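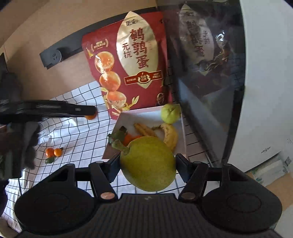
Andex open day - who else went?

gearloose21
Posted 14 September 2018
Got back from the Andex open day an hour ago and I'm still buzzing! The fruit table was the best part by far. They let us try the hand-held gripper, and my first go was a big pear. Two finger pads, one on each side, and you can feel through the handle when it's got hold. I went back in line three times.

mrs_solder
We were there too! My son wouldn't leave the banana alone. It's the curve that gets you - pears are easy.

Dulleo
Fun, sure, but I wouldn't call it automation. A person is doing all the deciding. The Grula cell next door was running with no one touching it and hardly anyone stopped to look.

gearloose21
I did stop, and it was great, but it's one part, same spot, all day. Put a speckly pear in front of it and see how it does.

Dulleo
Fair. It still packed 542 parts while I ate my sandwich.

beltdrive1182
Somewhere in the middle for me. The Donati talk upstairs covered how they go from people squeezing fruit to the arm doing it alone. Worth the stairs. Did anybody get the handout? Mine's on the bus.

mrs_solder
I have two, will send you one. Is there another day in January?

gearloose21
The guy at the desk said yes, sign-up isn't open yet.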